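Do bedside drawer organizers and trays really cut down on clutter, or is it just more stuff to buy? 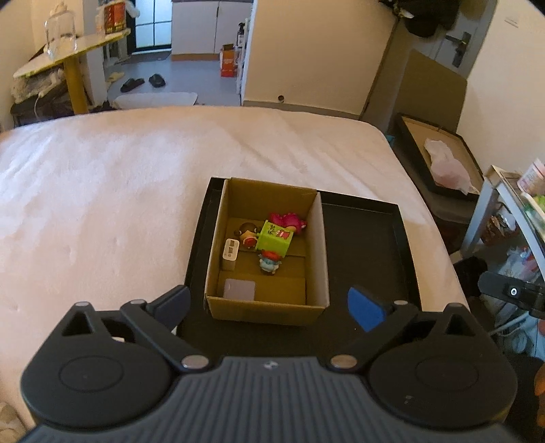 Black tray on the bed, cardboard box in the left half

Posted in Home & Storage by hollowreed, 2021-10-09

My sister sent me a link to a set of bedroom organizers made by Jevau and told me they would change my life. I have my doubts. The set is $60 before shipping, and as far as I can tell it is a few plastic trays and some dividers. They say it "frees up to half your drawer space." Half of what? Measured how? I read the whole page twice and couldn't find out.

My problem is pretty plain. I have one nightstand with one drawer, and a dresser with 6 drawers that are all full. Chargers, receipts, hair ties, pens, old glasses, batteries that may or may not be dead. Every April I dump it out, sort it into piles on the bed, and put it back nicely. It lasts a few weeks. I already own a black tray and plenty of cardboard boxes, and I can't see what the plastic ones would do that those don't.

So has anyone bought one of these sets and still been using it a year later? I don't want to hear from people who got it last Tuesday and love it. Also, I rent, so no screwing things into walls. And please don't tell me to roll my socks. I tried rolling my socks.

4 replies hidden by poster's filter. Showing 3.

marlpit_60

You're right to be suspicious. I bought the Jevau set, the bigger one, and I also had a Hollenstein set before that, so I've wasted money on this twice.

The trays themselves are fine. They don't crack and they wipe clean. The trouble is the sizes. Drawers aren't standard, whatever the package tells you. Mine is 16 inches wide on the inside and the trays only fit together in ways that leave a gap down one side, and guess where all the pens went. With the Hollenstein ones it was the height. The drawer closed, but it scraped, and after a while I quit closing it.

As for "half your drawer space," a tray takes up room. It has walls. You can't put walls in a drawer and end up with more drawer. What you get is the same amount of space with lines in it, and for some people lines are a help. I'll admit I can find my batteries now. That's worth something to me but I wouldn't say it was worth 60 bucks.

If you already have boxes, cut a couple down to a bit lower than the drawer and try that for a month. Shoe boxes are good. Cereal boxes are too floppy, I've tried. If a piece of cardboard is too wide to stand up as a divider, score it with a butter knife first and then fold it, or it'll bend wherever it feels like. Tape the corners on the outside. If you still like having sections after a month, then measure the inside of the drawer (the inside!!) and buy single trays that fit. Stison sells them one at a time, or they used to. The store in Rurkbridge had a bin of them by the registers.

Do the junk first though. I threw out 27 pens. I tested every one of them on an envelope and that's how many were dead.

quietgravel

just buy it, its not that much. mine looks great and everything has a place now. got it two weeks ago

tansy_and_rue

I don't think the reply above me is what you asked for, but okay.

I'd question the whole thing from the other end. You say the drawer stays nice for a few weeks and then goes bad again. A tray isn't going to fix that, and neither is a box. Something is going into that drawer every day. In my house it was receipts. I'd come home, empty my pockets, and whatever I had went in the nightstand. I could have had the finest dividers on earth and they'd have been under a layer of receipts by summer.

What I did was leave one open container on top of the dresser for pocket stuff and nothing else. When it's full I go through it. It takes around 16 minutes, mostly deciding whether I'll ever return anything, and I never do. It's not pretty. My mother-in-law has comments about it.

I'm not totally sold on my own system either, to be fair. It got bad again when I was sick last winter, and I have a feeling these things work mostly when you're in the mood for them to work. But I didn't pay for it, so I can't complain.

One thing I'd disagree with marlpit_60 on is the tape. Clear tape dries out and lets go, at least in my bedroom, which gets a lot of sun. Use a little white glue and clip it with clothespins overnight. And don't put cardboard in a bathroom drawer.

hollowreed (original poster)

Thanks, mostly. I measured the inside of the nightstand drawer and the Jevau set wouldn't have fit in it anyway, by almost an inch. Nothing about that on the page that I could find. I'm going to cut down a box and see. My sister has been told.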